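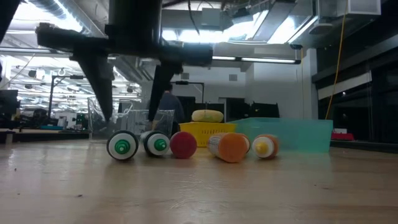 Student Project Report: Reserve Funds in Small Municipal Budgets
Maricica Marinescu and Igor Malý
July 21, 2023

We looked at how the town of Netalby plans its yearly budget and why its forecasts differ from the final accounts. Our data came from 11 annual budgets and the matching year-end statements.

In most years the town expected less property tax than it collected. Spending on road repair was harder to predict. Bills from contractors often arrived in December, after the council had already revised its numbers.

We also compared Netalby with Landeg, which must publish its accounts within 90 days of year end. Netalby has no such deadline, and two of its statements were missing notes on debt payments. We left those years out of the debt table.

Krum Matić checked our spreadsheet formulas. The remaining work is to add the school budget, which is kept separately.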